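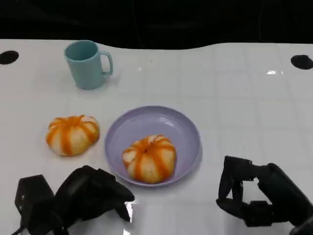
## Progress report: Dindberg Community Baking Program, second quarter

Prepared for the Clenetti Fund by Hok-lam Lo, program lead

### Where we are

The evening baking classes are running on the schedule we gave you in the application. All 3 courses planned for the quarter were taught: basic yeast bread, pies and tarts, and quick breads and muffins. Enrollment for the quarter was 442 class places, counting a person once for each class they attended. The target was 300. Most of the difference came from the pie course, which we repeated after the first round filled up.

Han-gyeol Bang taught the yeast bread and pie courses. I taught quick breads and covered two of the pie evenings when Han-gyeol was out with a bad back.

### Kitchen

The second oven was installed in the Pumetti Street kitchen in August. It runs hot on the left side. We had the installer back once and the problem is smaller than it was, but pans still need turning halfway through baking. We have added that to the class sheets.

The proofing cabinet has not been ordered. The model we quoted you for is no longer sold, and the replacement is too wide for the space beside the sink. For now, dough rises on a covered rack near the ovens. This works in warm weather. It will be slow in winter, and the yeast bread class may need to start at 5:30 instead of 6:00 to get loaves baked before the building closes. We would like to keep the money for the cabinet set aside until we find one that fits.

Small equipment is complete except for the tart pans. We bought the kind with removable bottoms, and several bottoms warped after a few uses. The supplier has agreed to exchange them.

### Recipes

The recipe binder now covers every class we teach. Each recipe was baked in the Pumetti kitchen at least twice before it went in. Changes made since the last report:

- The sandwich loaf uses less sugar and a longer first rise. The old version browned before the middle was done.
- The pumpkin muffins are now made with oil in place of butter. They keep better overnight, and most people take theirs home for breakfast.
- The apple pie has a cooked filling. Raw apples were shrinking under the crust and leaving a gap.
- The citrus tea cake was cut back to a single loaf. The double batch did not fit in the home mixers many people own.
- Weights in grams are printed next to cups for all flours.

The gluten-free pie crust is still not good enough to teach. Han-gyeol has tried two flour blends. One tears when it is rolled and the other tastes of beans. We will keep working on it and report next quarter.

### Spending

Ingredients cost $819 more than budgeted. Butter accounts for most of that, and the repeated pie course for nearly all of the rest. We covered the overage from the line for printed materials, which came in low once we stopped printing the binder in color. No other line is over.

Class fees have stayed the same. We reserved free places in every course as agreed, and they were all used. A few people who asked for one had to wait for the next course.

### What people told us

We hand out a short form on the last night of each course. The comments were mostly about timing and pace. People in the yeast bread class want more time for shaping and less talk at the start. Several in the pie class asked for a session on savory fillings. Two people said the room is too loud with both mixers running, and we agree. We now run them one at a time during instruction.

The most common request was for a class on holiday baking that can be mailed or carried on a plane. We had not planned one. It would use equipment we already have.

### Problems

Parking behind the kitchen was closed for part of the quarter for drain work, and attendance dropped on those evenings. It is open again.

The Ahn Mill flour order arrived short once. We filled the gap with store flour, and the bread that week needed more water than the recipe says. We now keep one extra sack on hand.

### Next quarter

We plan to repeat yeast bread and pies, and to add one evening of savory tarts. If you approve, we would also add the holiday class, paid for from fees, with no change to the grant total.

Decisions we need from you:

1. Permission to hold the proofing cabinet money until next quarter.
2. Approval of the transfer from printed materials to ingredients.
3. A yes or no on the holiday class. We need this before the course list goes to the printer.

The ingredient receipts and the full attendance sheets are in the packet sent with this report.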